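Nurkar Open Day

The Nurkar Open Day is a yearly public visit and demonstration held by Nurkar, a robotics workshop that trains machines to do household cleaning. It takes place each December at the workshop's building in Craddock. Best known for the "spill table", a live wiping demonstration. Not to be confused with the Bresar Robot Fair, which is a trade event and charges for entry.

Background

Nurkar was started by Heather Dunstan and Cristian Muñoz, who had both worked on warehouse arms before and wanted something smaller. First jobs were folding and sorting. Wiping came later, after Muñoz argued that messes were the harder problem: no fixed shape, and the thing you are handling spreads when you touch it.

The first open day was not planned as one. A school group from Flendine asked to come by, word got out, and 169 people signed the book at the door. The workshop ran out of chairs and coffee. It has been a ticketed (free) event ever since, with visitors let in by groups of 12.

Format

Doors open at 2 in the afternoon. A visit has four stops and lasts a little under an hour, longer if people ask questions, wich they do.

Stop one is a short talk, usually by Dunstan. Stop two is the spill table. Stop three is the arm room, where visitors watch a two-armed machine try the same kind of job. Stop four is the back hall, with old grippers on shelves and a guest book. Children under 13 need an adult in the arm room. No age limit anywhere else.

The spill table

Human wiping first, robot wiping after. That order is fixed. A person cleans up a mess by hand while the session is recorded from above, and the recording is later used as training material for the arms. Green sponge, spray bottle, boards set on top of a glass table. Boards can be lifted off and swapped between rounds, so the next group gets its own mess.

The orange mix is made on site. Recipe has changed several times and Nurkar doesn't publish it. Lucero Urrego, who ran the table for the early editions, wanted a color that would show up on pale wood and still leave a faint trace when badly wiped. Thin stains are considered more useful than big blobs, as a blob is easy to find and a stain is not.
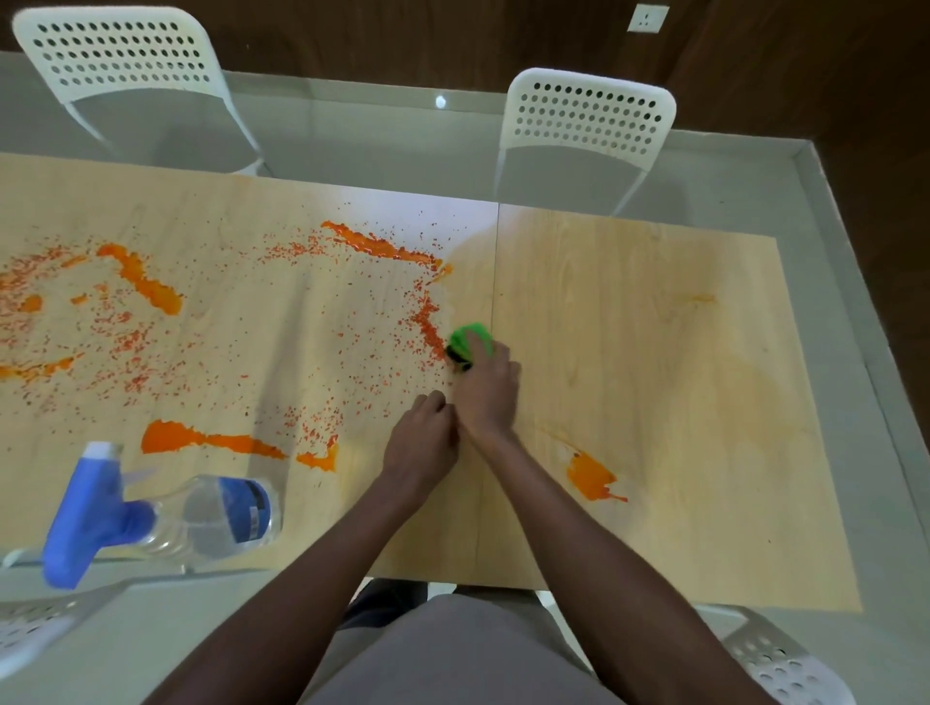
Wiping by hand at the spill table. The board on the left still has most of the orange on it.

No set method is given to the person wiping. Some work from the edges in, some go straight for the worst part, some push everything to one side and deal with it there. Urrego's notes call these "styles" and all of them are kept. Sessions where the wiper misses a spot are kept too, marked as incomplete.

The seam between boards has its own following among regular visitors. Liquid gets in it. Muñoz has been asked more than once why the workshop doesn't use a single board and his answer is that kitchens have seams.

Arm room

Behind a clear screen. The machine works slower than a person, and rounds are stopped by the operator when time is up, finished or not. Jhonatan Tamayo operates most of them and talks through what the arms are doing over a small speaker. Pressure is the usual trouble. Too light and the sponge skates over the mess, too hard and the boards shift.

One year a board slid right off during the last round. The audience clapped. Footage was shown at the start of the next open day, and clips of it still go around.

Reception

Local coverage has been freindly, mostly about the spill table. Teachers in Flendine use the visit in their technology classes. Complaints are about parking and about the arm room being hard to hear from the rear.

Arnulfo Marulanda, writing in the Craddock town newsletter, called the visit "an hour of watching people clean, and I would go again." He also thought the talk was too long. It has been cut down since.

See also

Bresar Robot Fair
Household robots
Learning from demonstration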